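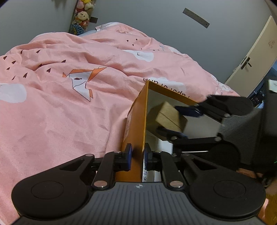 Lesezeit: 2 Minuten

Handout zur 5. Sitzung: Beispiele sammeln für das Imitationslernen
Cúc Hà, Kurs "Lernende Greifsysteme", Stand 29.12.2023

In der letzten Sitzung haben wir gesehen, wie ein Modell aus Beobachtungen und Handlungen eine Strategie lernt. Heute geht es um die Arbeit davor, also um die Frage, woher die Beispiele kommen und wann ein Beispiel gut ist.

1. Begriffe

Eine Episode ist eine Aufnahme vom Start bis zum Ende einer einzigen Aufgabe. Eine Demonstration ist eine Episode, die von einem Menschen geführt wird. Wir arbeiten mit Greifern, die man in der Hand hält, je einer links und rechts. Der Arm des Roboters wird beim Sammeln nicht gebraucht. Dafür müssen wir später die Bewegung der Hand in die Bewegung des Arms umrechnen (siehe Sitzung 7).

2. Die Aufgabe "Einräumen"

Kleine Gegenstände liegen auf einer weichen Unterlage und sollen in eine offene Schachtel. Ein Greifer darf die Schachtel an der Wand festhalten, der andere legt ab. Für Anfänger ist diese Aufgabe schwerer, als sie aussieht. Auf einer Decke gibt die Unterlage nach, und die Schachtel kippt leicht, wenn man zu stark an der Wand zieht. Genau solche Fälle wollen wir in den Daten haben.

Für den Projektsatz Gandholm sind 1000 Episoden geplant. Ngân Võ hat im August mit dem Sammeln begonnen und die ersten 54 Episoden selber geprüft. Ihre Notizen sind die Grundlage für den nächsten Abschnitt. 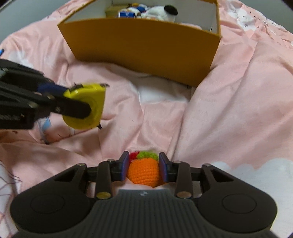

3. Regeln für die Aufnahme

Beide Greifer sollen vor dem Start geöffnet sein. Man bewegt sich ruhig und ohne lange Pausen. Eine Pause ist für das Modell auch ein Beispiel: Es lernt dann, an dieser Stelle zu warten.

Form und Material der Gegenstände müssen wechseln. Ein gehäkeltes Spielzeug lässt sich zusammendrücken, ein Maßband hat ein Gehäuse und verlangt einen anderen Griff. Wer beide Greifer gleichzeitig benutzt, achtet darauf, dass sie sich nicht gegenseitig die Sicht nehmen.

Ein misslungener Griff wird nicht gelöscht. Wenn man den Gegenstand danach noch einmal greift und richtig ablegt, bekommt die Episode die Marke "Korrektur". Wird sie abgebrochen, bekommt sie die Marke "Abbruch" und kommt in einen eigenen Ordner.

Die Startlage ändert man nach jeder Episode - auch die Falten der Decke und die Richtung der Schachtel. Sonst lernt das Modell nur die Lage auswendig.

4. Zur Übung

Bitte nehmen Sie in Zweiergruppen je 5 Episoden auf und tauschen Sie danach die Rollen. Notieren Sie zu jeder Episode die Gegenstände, die Reihenfolge und die Marke. Vergleichen Sie dann Ihre Notizen mit denen der anderen Person. Wo sind Sie nicht einig, ob ein Griff gelungen ist?

Die Dateien laden Sie im Kursordner "Prakeva" hoch. Fragen zur Kalibrierung besprechen wir am Anfang der nächsten Sitzung.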